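Fundación Ansah
Ludoteca y Servicio de Préstamo de Grumcombe

Convocatoria para la cobertura de una plaza de auxiliar de materiales de juego simbólico
Referencia: Dodirton 19

La Fundación Ansah convoca un proceso de selección para cubrir una plaza de auxiliar de materiales de juego simbólico en su sede de Grumcombe. La persona seleccionada se incorporará al área de Conservación y Préstamo, bajo la dirección de Cecilia Wumbei, y se ocupará del cuidado diario de las cocinas de juego, sus accesorios y los textiles que las acompañan.

El área gestiona en la actualidad un fondo de 2.389 piezas inventariadas, entre módulos de mobiliario, menaje, bloques, figuras, embarcaciones de baño y paños. Una parte permanece instalada en la sala de Grumcombe y otra circula en préstamo entre las escuelas infantiles adheridas al programa Dodirton.

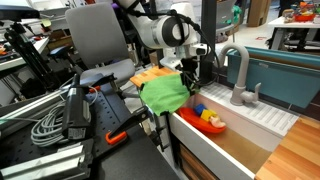

La plaza tiene un contenido eminentemente práctico. La mayor parte de la jornada transcurre de pie, junto a los módulos, y exige constancia en tareas que se repiten: vaciar, repasar, secar, clasificar y volver a colocar. Se valorará de manera especial a quienes disfruten del trabajo minucioso con objetos pequeños y sepan dejar constancia escrita de lo que hacen.

Funciones del puesto

1. Revisar al término de cada turno los fregaderos de juego y retirar de la cubeta los bloques, los barcos y cualquier otra pieza que haya quedado dentro. Las piezas se agrupan por juego de procedencia antes de pasar a la mesa de repaso.

2. Limpiar las encimeras de madera y las tablas de cortar con paño de microfibra, siempre en el sentido de la veta. No se admite el uso de estropajo ni de productos con disolvente. Las tablas se guardan en vertical y separadas entre sí.

3. Repasar la zona acanalada del escurridor, donde los surcos retienen polvo y restos de pasta de modelar, y comprobar el estado del grifo de caño alto. Las holguras se anotan en el parte y no se corrigen sobre la marcha.

4. Distribuir el material en las cajas de plástico que corresponda. Las de color verde azulado se reservan para accesorios de cocina; el material de construcción dispone de su propio estante.

5. Mantener los paños de microfibra en condiciones de uso: lavado, tendido, revisión de costuras y de tiras, y reposición de los que presenten desgaste. Los paños no se dejan doblados en húmedo sobre la madera.

6. Preparar los lotes de préstamo, cotejarlos con la hoja de salida y firmar la recepción a su regreso.

7. Atender al personal educativo de las escuelas adheridas en lo relativo al cuidado de las piezas prestadas. Dos veces por curso, el área imparte una breve sesión sobre limpieza de superficies de madera, en cuya preparación colaborará la persona contratada. 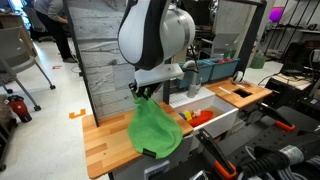
Requisitos de las personas candidatas

Para ser admitidas al proceso, las personas interesadas deberán acreditar lo siguiente en la fecha de cierre de la convocatoria:

– Título de grado medio o formación equivalente en cualquier especialidad.
– Experiencia mínima de un año en ludotecas, escuelas infantiles, bibliotecas, almacenes de material educativo o servicios de conservación.
– Conocimiento suficiente del español, hablado y escrito, para redactar partes de incidencias.
– Manejo básico de hojas de cálculo.
– Certificado negativo de delitos de naturaleza sexual, que se presentará únicamente en caso de resultar seleccionado o seleccionada.

Méritos valorables

Se tendrán en cuenta la formación en carpintería, restauración de mobiliario o costura, así como la experiencia previa en préstamo de material a centros educativos. También puntuará el conocimiento del sistema de fichas Furkden, que la Fundación emplea para el registro de sus fondos. Quien no lo conozca recibirá formación durante las primeras semanas – el desconocimiento del sistema no es en ningún caso motivo de exclusión.

Condiciones

El contrato es temporal, de un curso escolar, con posibilidad de prórroga. La jornada es parcial, en horario de tarde, con entrada a las 15:30. Durante el mes de febrero, en que se realiza la revisión anual del inventario, la entrada se adelanta a las 14:00 y las horas adicionales se compensan con descanso. El periodo de prueba es de un mes.

La Fundación facilita ropa de trabajo, guantes y crema de manos. La retribución se ajusta a la tabla vigente para el personal auxiliar, que puede consultarse en la secretaría de la sede.

Cuidado de los textiles

Dado que una parte considerable del trabajo recae sobre los paños, se adelantan aquí los criterios que rigen en el área. El paño de uso se deja colgado del canto de un panel o de una encimera, desplegado en lo posible, y nunca hecho un ovillo en el fondo del fregadero. En los modelos con tiras cosidas se revisará que no haya hilos sueltos y que la costura no tire del tejido. El lavado se hace en frío, sin suavizante, y por separado de los disfraces y manteles.

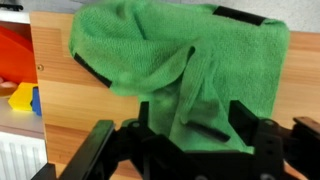

Paño verde de microfibra sobre el canto de un panel de madera.

Proceso de selección

El proceso consta de 3 fases. En la primera se comprobarán los requisitos y se valorarán los méritos. Las personas que la superen serán citadas a una prueba práctica en la sala de Grumcombe, consistente en recoger, limpiar y clasificar el material de una cocina de juego completa y cumplimentar el parte correspondiente. La tercera fase es una entrevista con Cecilia Wumbei y con Mamta Khurana, coordinadora del programa Dodirton.

En la prueba práctica no se cronometra la tarea. Se atenderá al orden seguido, al trato dado a la madera y a los textiles y a la claridad de las anotaciones. Se recomienda acudir con calzado cómodo y sin anillos ni pulseras.

Quienes necesiten alguna adaptación para realizar la prueba o para el desempeño ordinario del puesto podrán indicarlo en la solicitud. Esta información se tratará de forma reservada y no afectará a la valoración.

Presentación de solicitudes

La solicitud se entregará en la secretaría de la sede de Grumcombe, en horario de 9:00 a 13:00, en sobre dirigido a Mamta Khurana y con indicación de la referencia Dodirton 19. Deberá incluir el impreso normalizado, un currículum de dos páginas como máximo y copia de los documentos que acrediten los requisitos y méritos alegados. No se admitirán originales.

El plazo permanecerá abierto hasta el último día hábil de febrero. La relación de personas admitidas se expondrá en el tablón de la entrada, y quienes figuren como excluidos dispondrán de 7 días hábiles para subsanar la documentación. Las consultas sobre el contenido del puesto se atenderán en la propia secretaría, previa cita.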